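3.2 Materials and Work Surface

The object set was assembled to study how small wooden and colored toys are grouped and put back on a shared table. Items were drawn from two collections, Hullden and Koltar, and were selected for differences in shape and in how their parts fit together. Each session used one table and lasted 10 minutes.

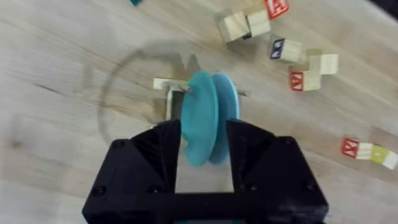 Parts that turn on a rod were treated as a separate class in the coding scheme. Discs, wheels and spools can roll away when set on edge, and their final position on the table is harder to score than that of a block. Two coders, Sârbu and Hodžić, marked each placement independently – disagreements were settled by joint review. The full record holds 2266 placements.

The table was not refinished between sessions. Existing stains and scuffs were left as they were, and coders were told not to use them as reference points. Small pieces were kept together on a square mat, while taller items stood directly on the wood.

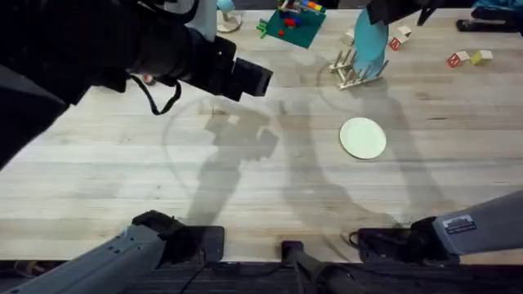
Figure 2. Work surface with small toy pieces grouped on the green mat and a tall teal cone-shaped object standing farther to the right.

Placements on the mat were scored by group, following the Destum scheme. Pieces extending past the edge of the mat were counted as on it if any part remained in contact.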